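In defence of the kitchen table that shows everything

I wiped our table down at seven this morning. By 11 it had specks on it again, and I stood there with the cloth in my hand having a small argument with myself about whether to bother. I didn't bother! And I've been thinking about it ever since, which is how you've ended up with a whole essay on tabletops.

Ours is a pale one, somewhere between cream and beige. When we went looking for it last August, everybody told us to go dark. The man in the shop in Beltville said dark, my sister said dark, and Volkan Türmen — sorry, Türkmen, I've been spelling my own neighbour's name wrong for years — said that anyone with a toaster who buys a pale table wants their head looking at. He has a nearly black one from Jendale that cost him 600 quid and he's very proud of it. It always looks clean, I'll give him that.

But have you ever run your hand across a table like that? I did, at his place, over a cup of tea, and came away with enough crumbs to coat a fish finger. They'd been there all along, you just couldn't see them. I'd much prefer to know, thank you.
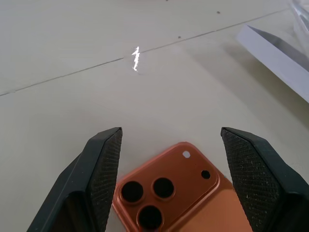

Pale tabletop, three dark specks, and the thin line I keep going on about.

You see what I mean. Three little specks and they jump out at you, and on Volkan's table they'd have been in hiding until Christmas. I think that's a point in favour of pale. A speck you can see is a speck you can pick up with a damp finger on your way past to the kettle, and then it's done, and you haven't had to get the spray out or move anybody's post.

Then there's the line. Mention a line on a table and people get quite stern with you. One friend suggested filling it, another suggested a runner (I had a runner once, it spent its whole life on the floor), and my sister thinks I should just save up for something better. She's sent me a link to a Dakeo one at 300 pounds, all smooth, with matching benches. It's lovely and I don't want it. I've got fond of my line. It gives you something to follow with your eye when a phone call goes on a bit.

I do think we've gone a bit peculiar about surfaces. I grew up with a table that had been written on, ironed on and, one memorable weekend, used for taking a lawnmower to bits, and my mum gave it a proper clean before tea and otherwise left it in peace. Now we're meant to have a bare, gleaming expanse at all hours, as if an estate agent might pop round.

So my rule these days is one good wipe in the morning, one after supper, and whatever turns up in between can stay put. It takes me 30 seconds if I've moved the fruit bowl first. Volkan says I've simply lowered my standards, and he may be right, but he's still not checked under his place mats.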